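Notes from the Murkular visit, 2018-12-19

Sekar Manurung promised us a look at the shelf-picking cell, and I pictured something humming behind glass. First you meet the shelves. They are full of shampoo, and any arm that works this kind of aisle has to cope with them as people leave them.
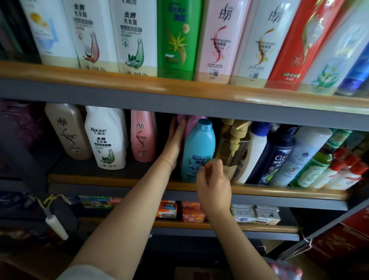
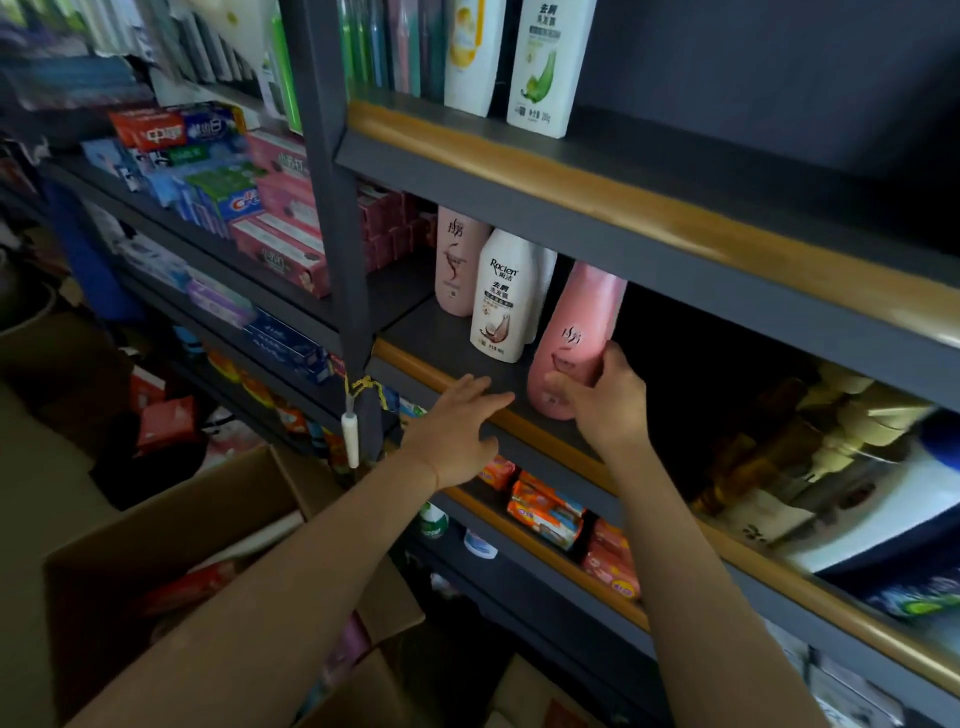
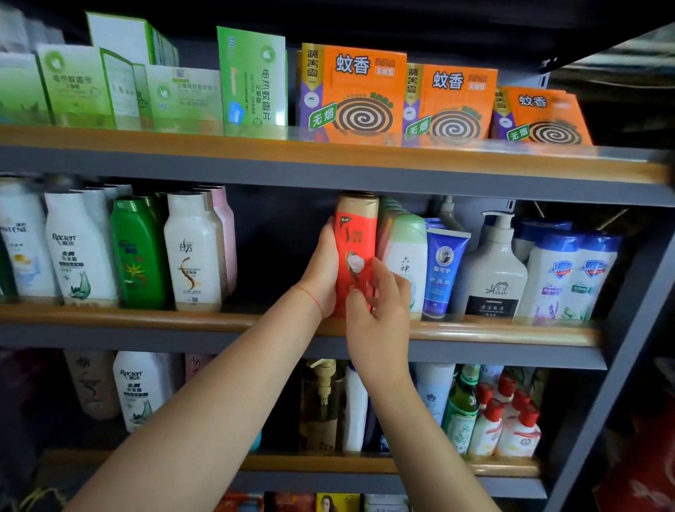 Hands at the shampoo shelves.

The cell itself is one arm on a rail, bought from Laizer and looked after by Sibel Toprak, who keeps a paper logbook and a low opinion of the manual. Every morning she wipes the suction cups, checks 2 hoses for cracks and runs the arm to its home position. If it stops a finger's width short, she does it again and says a word I won't print.

The cups get swapped after 395 picks. The manual allows more than that. Sibel invited me to come and mop up the conditioner if I preferred the manual.

Repairs are mostly the wrist cable, which rubs on its clip. Replacing it takes four screws, three of which are easy to reach. Tarık Yurt did one while we watched, lying on his back with a flashlight in his teeth, explaining the procedure in vowels.

Lunch was soup. The new clip is due in May, from the same people who made the old clip.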